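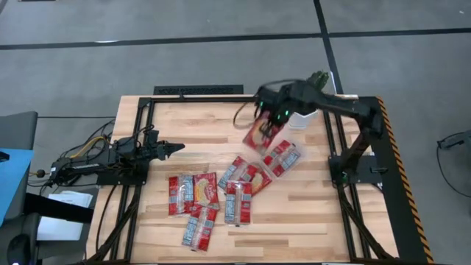 Slide 1. Snack packet, red.

Home | Talks | Speaker Notes | Archive | Contact

WHY YOU ATE THE WHOLE BAG: notes for the Crichton evening talk
Ulla Engebretsen

Leave slide 1 up while people find seats. Don't start until the coats are dealt with.

Opening. Ask who has eaten a snack today. Hands. Ask who was hungry at the time. Fewer hands. Wait a moment and let them look at each other.

I spent 13 years in snack packaging, first at Clevine and then at Prusico, and I'd like it known that I went into it with a degree and good intentions. My first job was the tear notch. That little nick at the edge of a packet had a meeting every month. I took minutes. My mother believed I worked in food science, and I let her.

Slide 2. The word "serving." Read it out slowly. At Clevine we had a mid-size bag that held two servings, and in all my time there I never met a person who had stopped at one. Rhona Leckie ran our home panels, and she asked families to write down when they closed the bag. Most of them left that column blank. One gentleman wrote "what do you mean."

(If they laugh, go straight on. If they don't, go straight on faster.)

Slide 3. The bag as a clock. A bowl shows you how much is left. A bag keeps that to itself until your fingers touch the bottom seam, by which time the matter is settled. We ran a small test at Prusico with 25 office staff, half of them given bowls. The bowl people ate less and complained more. Management was mainly interested in the complaining.

Mention Archie Kerr's rule here: any clip you need two hands for will live in a drawer. Archie designed the Pludelora, a resealable strip that worked beautifully and sounded like a zipper on a tent. Households hated it. You could hear who was in the kitchen from upstairs. It was dropped that November, and I still have more than 1000 of them in my garage if anyone has a use.

Slide 4. Noise. Stay on this one, it's the good part. Crinkle is partly the film and partly how full the bag is. We tried a quiet bag. People said the chips were stale. Same chips, same day, same line. Refilwe Khumalo has the write-up and will share it if you ask her nicely at the break. Don't ask her about the loud bag.

Slide 5. What I do at home. Keep this short, they'll want to argue. I pour it in a bowl. I put the bag on the high shelf. I then get the step stool. The stool has done more for me than any diet, mostly by squeaking.

Skip slide 6 if we're past the half hour. It's the chart with the four colors and I can't explain the green one anymore.

Questions. Someone will ask about air in the bag. Say it's nitrogen, say it keeps things from getting crushed, and admit that nobody in marketing ever asked for less of it. Someone else will ask what I eat. Pretzels. Move along.

Thank Priya Ruiz-Ortega for the room and the projector cable. Remind them the refreshments are at the back, in bowls.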